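支持中心 > Stovham 储物角 > 挂篮与横梁 > 工单 591

打印本页 | 用电子邮件发送

本网站使用 Cookie 来保存您的登录状态和语言设置。继续浏览表示您同意。[接受] [更多设置]

工单 591
标题:白色挂篮在横梁上移动,粉色水桶放不平,黑色挂篮有响声
产品:Vesine 储物角,铝型材立柱,三面印花板
配件:Jurčo 挂钩,网篮两种
提交人:Els Michiels
处理人:Orsolya Medve
状态:已解决(有一个小问题保留)

提交人的第一次说明

您好。我先说明一下,中文不是我的母语,如果有的句子不清楚,请您问我,我会再写一次。

我们的储物角是二月装好的。它不大,有铝型材的立柱,左边、后面和右边都装了白底的印花板,图案是热带的叶子和橙色的水果。地面是灰白色的大理石花纹。我用这个地方放水桶和一些修水管的小东西。大部分时间我很满意,但是现在有三个问题,我按重要的顺序写。

第一个问题是白色的挂篮。它挂在后面的横梁上,我想让它在中间。可是我每次从里面拿东西,它就向右走一点。一次走得很少,眼睛看不出来,过了几天它已经离中间很远了。我用手推回去,然后又开始。横梁长约56厘米,所以它能走的距离不小。

第二个问题是粉色的水桶。它不能像蓝色的水桶那样站直。我推它靠墙,它就斜了,桶口朝着我。我开始以为是水桶的底坏了。

第三个问题是黑色的挂篮,在左后方的立柱上。晚上关门的时候,它会响一下,是金属碰金属的声音,很短。这个问题不影响使用,可是我母亲睡得很轻,她每次都听见。

我已经试过的办法:把白色挂篮的钩子用力往下压;在横梁上贴了一小段纸胶带;把粉色水桶换了一个方向。胶带有两天是好的,以后就掉了。换方向没有用。

请告诉我下一步怎么做。我有内六角扳手,也有水平尺,但是水平尺比较旧。

Els Michiels

支持方的第一次回复,09:40

Els 您好,谢谢您写得这样详细。您的中文很清楚,我自己也是后来学的中文,所以我们可以慢慢写。

我先把三个问题分开,因为它们的原因可能不一样。请您暂时不要拧任何螺丝。如果我们同时改变很多地方,以后就不知道是哪一个改变有用。

关于白色挂篮,我想知道以下几点:

一、横梁两端的螺丝能不能用手拧动。
二、Jurčo 挂钩的内侧有没有一层薄的软垫。这个软垫颜色很浅,容易当作包装的一部分撕掉。
三、您拿东西的时候,手从哪一边进去。

关于粉色水桶,请看一下它后面有没有东西。墙脚的位置从前面不容易看见,特别是水桶挡着的时候。

关于黑色挂篮,请您晚上关门时用手轻轻扶住它一次,听一听声音还有没有。

您不用一次回答全部问题。

Orsolya Medve
Stovham 支持组

提交人的回复,11:15

Orsolya 您好,我回答如下。

横梁的螺丝:左端的不能用手拧动。右端的可以,大概四分之一圈。我马上停下了,因为您说不要拧。

软垫:我没有看见。我丈夫 Henk De Bruijn 装的,他说他记得撕掉过"一条像胶纸的东西",他以为是保护膜。他现在觉得很不好意思。

手的方向:我是右手,所以总是从右边进去,东西也是往右边拿出来。我以前没有想过这个。

粉色水桶后面:那里有一根深色的长东西,贴着后墙的墙脚躺着。我从来没有注意到它。我还没有拿走,我想先告诉您。

黑色挂篮:今天晚上再试。

我也把放东西的样子写一下,因为您可能需要知道重量。白色挂篮里有一个粉色的三角形的东西,上面印着几个小字,旁边还有一些深色的小零件,都在篮子底部。这些都不重。黑色挂篮里的东西比较多,有一个白色圆形的盖子,其他的都是深色的,塞得很满。

地上从左到右是粉色水桶、浅蓝色水桶、另一个浅蓝色水桶,然后是一个黑色的硬塑料工具箱,平放着,前面有橙色的锁扣。工具箱的盖子上放了一个小的水管接头,就在白色小标签的下面。我把它放在那里,这样我不会忘记它,因为它是要装到厨房去的。
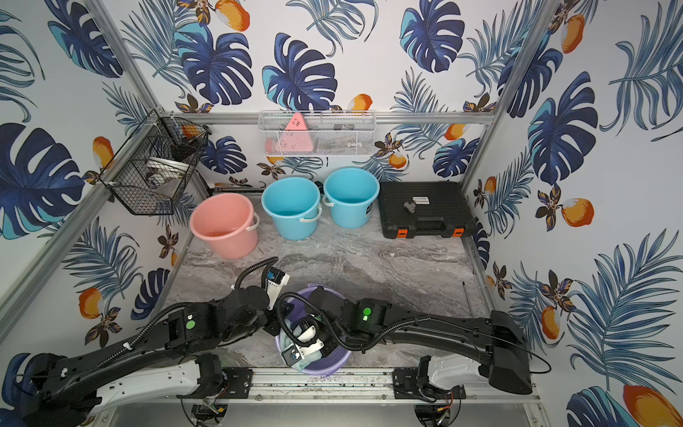 支持方的分析,13:05

Els 您好,您回答的内容很有帮助。我把我的想法按问题写下来。如果您先生在旁边,也请告诉他不用不好意思,撕掉软垫的客户很多,说明书上那一页的写法确实不好,我的同事 Pieter Schouten 已经在改。

关于白色挂篮。我认为有两个原因在一起。第一,右端的螺丝松了,所以横梁右边可能低一点点,眼睛看不出来。第二,没有软垫,钩子和铝之间是硬的对硬的,摩擦很小。您每次往右拿东西,给它一个向右的力,它就走一点,而且不会自己回来。胶带能帮助两天,这也说明摩擦是问题的一部分。

关于粉色水桶。请先检查墙脚的那根东西。水桶的底边只要有一小部分压在上面,或者水桶的下面被它顶着,水桶就会向前斜。水桶的底不一定有问题。

关于黑色挂篮,我等您晚上的结果。

请您按下面的顺序做。每一步之后等一会儿再做下一步。

步骤一:拿下白色挂篮,把里面的东西放到别的地方。

步骤二:把水平尺放在横梁的上面。因为您说水平尺比较旧,请放一次,看气泡,然后把水平尺转过来,左右对换,再看一次。如果两次气泡停在相反的位置,是水平尺不准;如果两次都偏向同一边,是横梁不平。

步骤三:用内六角扳手把横梁右端的螺丝先松开一点,手托着横梁,等气泡到中间,再拧紧。请不要拧得太用力。螺母在型材的槽里面,力量太大时它会转,以后很难再固定。

步骤四:在挂钩内侧贴新的软垫。我今天寄给您一包,厚度是2毫米。收到以前,您可以用自行车旧内胎剪一小条代替,效果差不多,只是不好看。

步骤五:把挂篮挂回去,先不要放东西。用铅笔在横梁上画一条很细的线,对着篮子的左边。这样您以后可以知道它有没有移动。

步骤六:清理后墙墙脚,再放水桶。

Orsolya Medve

提交人的回复,16:50

您好。我和 Henk 一起做了步骤一到步骤三。

水平尺的结果比较奇怪。第一次气泡偏左。转过来以后,气泡还是偏左,但是少一些。我想这表示两个都有问题:横梁右边低,水平尺也不太准。对吗?我们后来向邻居借了一个新的,新的也说右边低。低得很少。

Henk 托着横梁,我拧螺丝。第一次我拧紧的时候横梁跟着动了,又不平了。第二次我先拧到一半,再看一次气泡,然后拧到底,这样就好了。也许您可以把这个写进说明书里:拧到一半的时候再看一次。

内胎我们也有。我剪了一条,Henk 说太宽,我又剪了一次。现在挂钩里面是黑色的橡胶,从前面几乎看不见。

步骤五也做了。铅笔在铝上写不清楚,所以我用了修改液,画了一个很小的白点。希望没有关系。

步骤六:我把墙脚的那根长东西拿出来了。Henk 认识它,说是安装的时候用来撑印花板的,装完以后忘记了拿走。我把粉色水桶放回原来的位置,它站直了。我又推了几次,还是直的。所以水桶的底没有坏。我很高兴,因为我差一点就买新的了,而且粉色的现在商店里没有。

工具箱旁边的地上还有一根细的深色杆子,靠右边的墙。它没有影响什么,可是既然在整理,我想一起放好。您建议放在哪里?放在挂篮里它太长。

Els

支持方的回复,17:20

Els 您好。

您对水平尺的理解是对的。两次都偏同一边,但是偏得不一样多,就是两个原因加在一起。

"拧到一半再看一次",我已经转给 Pieter。他说会加进去。

修改液没有关系。以后想去掉,用指甲就可以,不要用钢丝球,铝的表面会有划痕。

细的杆子,我建议竖着放在立柱的后面,用魔术贴的带子绕一圈固定。请不要放在水桶后面的墙脚,不然您会再遇到同样的问题。也不要靠在印花板上面。Plustlow 印花板的表面比较光滑,长的东西靠着的时候会慢慢滑下来,有时候会把图案的颜色擦掉一条。

还有一件小事。工具箱上的水管接头,如果您准备放很久,请在下面垫一块布。金属的接头有时候会在塑料盖子上留下印子。如果是塑料的接头就不用。

请您让白色挂篮这样过一个晚上,先不要放东西。明天早上看一下白点。

Orsolya Medve

提交人的回复,22:35

关于黑色挂篮的声音。

我关门的时候让 Henk 扶着篮子,没有声音。他不扶,有声音。我们又换了一个办法:我关门,他只把那个白色圆形的盖子拿出来,不扶篮子。还是有声音,可是比较小。所以我想盖子是一部分,但是不是全部。

我母亲 Griet Michiels 也来听了。她说声音是从上面来的,"像钥匙放进碗里"。她的耳朵比我们的好,我就把她的话写在这里。

篮子的上面有两个挂的地方。左边的那个我用手指压,它不动。右边的那个可以上下动一点点。

今天太晚了,我们停在这里。

Els

第二天,支持方的回复,08:30

早上好。请替我谢谢您的母亲,她说的"从上面来"很重要。

黑色挂篮是挂在立柱上的,和白色挂篮的挂法不一样。白色的在横梁上,重量平均分在两边。黑色的主要靠一个挂点受力,另一个只是防止它转。关门的时候墙板有一点振动,立柱也跟着动,右边的挂点就跳一下,碰到型材的边。里面的东西如果塞得很紧,会和篮子一起动,力量就更大。

办法有两个,可以都用:

甲、在右边挂点的下面也贴一小块橡胶。不用很大,指甲那么大就够了。

乙、把里面比较重的东西移到篮子的底部,轻的在上面。圆的盖子请平着放,或者完全拿出来放到别的地方。竖着放的时候,它会敲篮子的网。

请先做甲,听一次。然后做乙,再听一次。

白色挂篮现在怎么样?

Orsolya Medve

提交人的回复,10:10

白色挂篮:白点没有变,篮子还在同一个位置。我放回了粉色的三角形的东西和小零件,然后从右边拿了很多次,故意拿得比较用力。没有移动。我每次等了一会儿再看。

我想请问,以后我要放更重的东西,比如一瓶清洁剂,可以吗?说明书上写的数字我看不明白,它写的是"均匀分布",可是一瓶清洁剂不会均匀分布。

黑色挂篮:甲做了。橡胶第一次贴不住,因为那里有灰。我用酒精擦过以后再贴,等了30分钟,就牢了。Henk 关门,还有一点声音,很轻。我再去做乙,先把东西都拿出来。篮子里有很多我已经忘记的东西,有一些是旧的软管夹,我不知道为什么留着。

乙做完以后,门关上,我在走廊里听不到。我母亲说她还能听到"一点点,但是要等着它才听得到"。我觉得这样可以接受。她也说可以接受。

Els

支持方的回复,11:00

关于清洁剂:可以放一瓶,请放在靠近挂钩的那一边,也就是贴着后墙的一边,不要放在前面。篮子的前面离横梁远,同样的重量在前面,对挂钩的力会大很多。"均匀分布"的意思是左右都要放一些,不要全部在一边。您说得对,这个写法不清楚。

如果您常常用这瓶清洁剂,放在浅蓝色的水桶里可能更方便。水桶在地上,拿的时候不用担心篮子。

您留下的软管夹,如果没有生锈,以后接头漏水的时候会用到。生锈的请扔掉。

软垫的信封已经寄出。收到以后,请把内胎换掉。内胎的橡胶过一段时间会变硬,有时候会在铝上留下黑色。换的时候先把挂篮拿下来,挂钩用酒精擦一次,等它干了再贴。软垫有一面是胶,贴的时候从中间往两边压。

Orsolya Medve

提交人的最后回复,14:25,几天以后

您好,信封收到了,里面的软垫比我想的多,我把剩下的放在工具箱里。

换软垫用的时间不长。旧的橡胶真的在挂钩里面留了一点黑色,酒精可以擦掉。新的软垫颜色浅,和篮子很像,比内胎好看。白点还在原来的地方。

现在的情况:

白色挂篮不移动。
粉色水桶站得直,和旁边蓝色的一样。
黑色挂篮还有很轻的声音,我们不准备再改。
细的杆子用带子固定在立柱后面了。Henk 把带子绕了三圈,我觉得一圈就够,但是我没有说。
水管接头已经不在工具箱上,它在厨房的水槽下面,装好了,到今天没有漏。

还有一个问题,不着急。我擦地的时候,水会流到后面印花板的下边。地面的大理石花纹很容易擦干净,可是板和地面之间有一条缝,抹布进不去。板的下边会不会坏?

谢谢您的耐心。

Els Michiels

支持方的最后回复,15:40

Els 您好,很高兴听到这些。

印花板的下边:板的表面不怕水,切开的边怕水。如果只是擦地的时候有一点水,并且当天能干,不用担心。如果水会留在缝里,请在下边涂一条透明的中性密封胶,先用美纹纸贴住板和地面,涂完马上撕掉,这样边会很直。请不要用酸性的胶,它的味道很大,也会影响铝。涂胶的那一天不要把水桶放回墙边。

最简单的办法是把抹布拧干一些,从后墙往外擦,不要从外面往里面擦。我自己家里是这样做的。

黑色挂篮的声音我记录为"保留,客户接受"。如果以后声音变大,请先看右边挂点下面的橡胶还在不在。

这张工单我今天关闭。您直接回复最后一封邮件,就可以重新打开。

Orsolya Medve
Stovham 支持组

内部备注(客户同意公开)

原因一:横梁右端螺丝松动,并且 Jurčo 挂钩内侧的软垫在安装时被撕掉。处理:调平,拧紧,贴2毫米软垫。
原因二:安装用的撑杆留在后墙墙脚,顶住水桶。处理:取走。
原因三:黑色挂篮右边挂点与型材之间有间隙。处理:贴橡胶,重新放篮子里的东西。
给说明书的修改:软垫那一页加上"请勿撕下";调平那一页加上"拧到一半时再看一次气泡";安装结束的检查表加上"取走墙脚的撑杆"。负责:Pieter Schouten。

打印本页 | 用电子邮件发送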